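Yvette Campbell
17 October 2020

Right, I've finally finished the first draft of the Killey story! 81 pages, and I've been fiddling with it since the spring.

It started as a short piece about my gran's street and then a whole family called Dlamini moved in at number 51 and took over. I didn't plan them. They've got a better kitchen than I have.

Best writing day was 2588 words, all in one go at the table with a cold cup of tea (the tea went cold by paragraph two, it always does). Worst day was one sentence, and I cut it the next morning.

The middle is a mess, mind. There's a wedding that happens twice and a dog who changes name halfway through — he's Biscuit, then he's Captain. I quite like Captain.

Thanks to everyone who said to stop editing as I go. I ignored you for weeks and you were right, sorry! 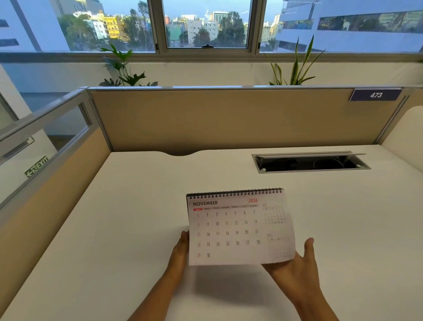 So the second draft gets all of November. Wedding first, then the dog, then that awful chapter on the ferry where they talk about soup for four pages.

My sister's asked to read it and I've said not yet. She'll spot herself in the aunt straight away — same coat and everything.

If anyone's got a good way of keeping track of who knows which secret, please tell me. I'm using the back of an envelope.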